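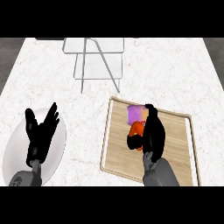

*Render: Damilola Danladi / Larketik*

# Tin signs, cookie jars and snow globes: how I keep mine looking decent

I've been buying novelty stuff for the house since my first apartment, and my shelves in Verkcombe are at the point where I have to take something down before I can put something up. A few readers wrote in after the September post asking how I clean it all, so I'm putting my habits in one place. Some of these I learned by wrecking things!

## Tin signs

Dust first, always, with a dry microfiber cloth. If you go straight in with a damp one you're pushing grit across the printing, and those fine scratches show up every time the sun comes in. After that I use a barely damp cloth with one drop of dish soap in the bowl, and dry the sign right away, including the rolled edges at the back where water likes to sit.

Skip the glass cleaner. I sprayed some on a diner sign once and took the shine off a patch the size of a coaster.

For a bent corner, lay the sign face down on a folded towel and press with your thumbs, a little at a time. If you need more push, use the back of a wooden spoon. No hammer, please.

For rust on the *back* of a sign I use 400 grit sandpaper, very lightly, then wipe and dry. Don't ever sand the front. A little rust on the front of an old one is something I just live with.

## Hanging them

Small signs go up fine on removable strips if you wipe the wall with rubbing alcohol and let it dry. I press each strip for as long as the package says and then leave it alone before I hang anything. Heavier or embossed ones get real screws. I put a felt dot behind each bottom corner so the sign doesn't chatter when somebody shuts the door (mine used to sound like a snare drum).

Cut a paper template first. Trace the sign on a grocery bag, mark the holes, tape it up and walk away for an hour. I've moved the paper 5 times for one sign and been very glad I hadn't drilled yet.

## Cookie jars

Character jars are mostly for looking at, but I do use two of mine. Things I'd pass on:

- Hand wash only, even if the sticker says otherwise. Decals fade.
- Put a dish towel in the bottom of the sink. I've chipped one ear already.
- If the lid rattles, run a thin bead of clear museum gel inside the rim and let the lid settle into it. It peels off later.
- For an old cookie smell, fill the jar with crumpled newspaper, close it, and leave it overnight. Repeat if it's stubborn.
- If you don't know how old the glaze is, keep the cookies in a zip bag inside the jar, or don't put food in it at all.

## Snow globes

Keep them out of direct sun. The liquid yellows, and a globe on a sunny sill can act like a magnifying glass, so this one is about safety too. Don't store them in the garage either if you get hard freezes – I lost one that way and found glitter in the Christmas lights for years.

An air bubble at the top is normal with age. I've opened and refilled exactly one globe, with distilled water and a dab of glycerin, and it leaked. My friend Nobuhle Van Wyk has had better luck with aquarium sealant around the plug. Let it cure fully before you flip the globe back over.

## Packing things away

I rotate my shelves by season, and the off-duty pieces go in a Pernov tote with a snap lid. Plain white tissue against the surface first, then bubble wrap with the bubbles facing *out*. Bubbles against paint can leave little circles, and those don't buff off. Lids get wrapped separately from their jars.

Write what's inside on the short end of the tote as well as on top. Once they're stacked you'll never see the top.

And save the original boxes if you have room. I flatten mine and slide them behind the dresser, 12 deep at the moment.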